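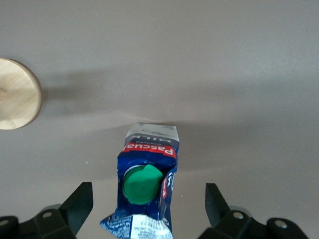
Milk cartons make the best little seed-starting pots I've ever used, and I will happily tell anyone who stands still long enough! They hold water, they fit along a windowsill, and they're free once you've had your cereal. Don't worry if yours is a bit battered. A small Pascual carton with creased blue sides and the green screw cap still in its white collar is perfectly good material, because the soil pushes a lot of those dents back out once it's packed in.

What you need

Empty cartons, sharp scissors, a thick needle or skewer, potting mix, seeds and a tray to catch drips. I use the shallow Dralier trays, but an old baking sheet works too.

1. Rinse and air

Fill the carton halfway with warm water and a drop of dish soap, screw the cap on and shake hard. Do this 2 times, then rinse until the water runs clear. Leave it open upside down overnight - old milk smell in a warm window is no fun at all.

2. Cut the top off

Pinch the carton back into a square as well as you can, then snip all the way around just below the slanted part, taking the spout with it. Keep the cap! I press mine into the soil to make an even dip for bigger seeds like squash.

3. Poke the holes

Turn it over and make 7 holes in the base. I used to do four and my basil sulked.

4. Fill and sow

Spoon in damp potting mix, pressing it gently into the corners so the walls straighten up. Leave a finger's width at the top. Two or three seeds per carton is plenty, and you can thin them later.

5. Water from below

Pour a little water in the tray and let the cartons drink for 11 minutes, then tip out the rest.

I start my Fikotley peppers this way every year on a Saturday morning with the radio on, and the first green loops coming up still make me ridiculously happy. When the seedlings have two sets of real leaves, slit one side of the carton and slide the whole plug into its next pot.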